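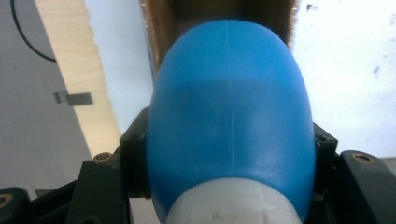

I've had the Ila hand-held gripper kit on loan from Dunis for 4 weeks now, and these are my notes from going through their pre-use safety sheet. The sheet is dry as toast, so I'm adding my own comments under each line for whoever in our shop picks the kit up next. I did most of the grip checks on a blue plastic bottle, the kind with a molding seam running down the middle, and I'd recommend one like it because the seam is a great straight line to judge by. Get it centered between the fingers and you can tell right away if one side is pushing harder than the other. You can also see the sides flatten a little under the squeeze, so you know the fingers are doing something!

Kit: Ila hand-held gripper, demo unit 193
Supplier: Dunis, Flatumstead office
Checked by: me, with Gwenaël Tessier reading the sheet out loud

1. Finger blocks free of cracks and chips
OK. I ran a thumbnail along all the beveled edges on both sides. There's one spot on the left finger that felt rough, but it's a print line and it doesn't catch on a glove. Do this under a good lamp, dark gray plastic hides everything.

2. Brass inserts seated flush, none turning
OK with a comment. None of them turned when I ran a screw in by hand. One sits a hair proud of the plastic and I'd like Dunis to look at it before we buy. Please don't use a power driver on these (I know it's tempting, I own one too).

3. Fingers close evenly
OK. See the bottle note up top. Gwenaël thought the right side got there first, so we flipped the bottle and tried again, and after that we both agreed it was fine.

4. Grip holds with the hand turned over
OK. Palm up, palm down, sideways, cap down. We tried it with the bottle empty and then with water in it. Use water, please, and not whatever was in the bottle to begin with! And put the cap on tight.

5. Pinch points marked
NOT OK. The sheet says there's a yellow sticker by the linkage. Our unit doesn't have one. I got the side of my finger in there on day two, no blood, but I said a word. I wrote to Dunis and they say a sticker is in the mail. Until it shows up, keep your free hand behind the grip plate when you close the fingers.

6. Trigger returns on its own
OK. Snappy. I pulled it 152 times while listening to the radio and it came back every time. The sheet only asks for ten, but I got into a rhythm.

7. Screws tight
Fixed during check. Two were loose enough to turn with my fingers, both on the right side. Snugged them up with the little key that comes in the case. Check these again after a week of use, and if they've backed off, tell me and I'll get some threadlocker.

8. Cables and loose items clear of the work area
OK. Do a full swing of your arm with the gripper in hand before you pick anything up. Your reach is longer than you think with this thing on.

9. Manual in the case
Sort of. There's a manual, but it's for the older Bíró model and the drawings don't match. Gwenaël found the right one on the supplier's site under part 2188 and printed it. It's in the lid pocket now.

Overall: good to use, with item 5 open. I like this kit a lot more than I expected to. It's comfortable, it doesn't wear out my wrist, and the lady on the Dunis phone line picks up on the second ring. The price is a bit steep and I'd want the sticker and the correct manual in the box before I'd sign for a second one. The loan runs through June, so if you want a turn, write your name on the card in the case and put the little key BACK when you're done.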